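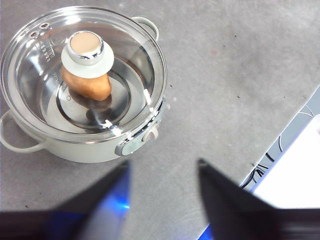 Lid on, one lumpy golden thing inside, fingers waiting.

Felberg countertop cooking arm: keep it or send it back?
Print this thread | E-mail this thread

kettlemoth wrote:
Hello all, I've had the Felberg on trial since March 2026 and promised a few of you my thoughts, so get a cuppa. I took the kit with the Helex wrist, which came to $736 with the pot lessons included. My favourite is the lid lesson, and I could watch it for hours (my tea has gone cold more than once!). The glass lid with the round knob is a kind shape for it. Stirring I'm less sure of.

prairie_spoon wrote:
Lovely to hear from you! I'm going to grumble a little, though. My neighbour and I went halves on the Espiritu, and it managed lids for $236 less. What are you getting for the extra, apart from the nice colour of the box?

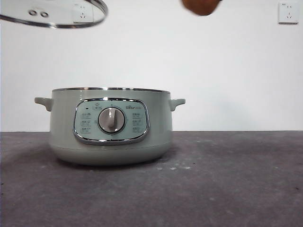 Lid up, pot open, knob upright.

kettlemoth wrote:
Fair question, and I did wonder the same. For me it's the lift. The Espiritu I tried at the Diranon shop tipped a lid sideways and dribbled all down the front of the pot, right over the labels. The Felberg goes up before it goes across. I've run 141 lid lifts now and dropped 2, both in the first week.

bluegumbess wrote:
Mine drops more than that, but I've got heavy old lids, so take it with a grain of salt.

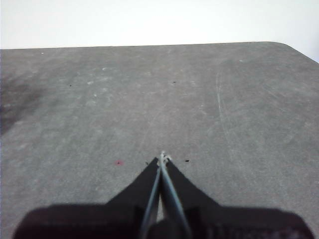 Fingertips are where I'd want Felberg to do better, and I've said as much to them in a rather long letter. The spare pair is $38, the clips are fiddly, and the booklet says only to "inspect regularly", whatever that means to a person with a busy kitchen. I look at mine each time I put the kettle on. A bit of pale fluff right at the point, where the two fingers come together, is the sort of thing I'd pick off before it went anywhere near soup. A grey bench shows up every white speck too, so give that a wipe while you're there.

prairie_spoon wrote:
All right, the fluff I'll grant you, my Espiritu is just as bad. I still say wait for the April sale.

Reader comments (3)

ottertin: Does the trial include return postage? The Felberg page goes round in circles.
kettlemoth: Yes, if you keep the big box. Don't flatten it!
bluegumbess: I flattened mine.

Print | E-mail to a friend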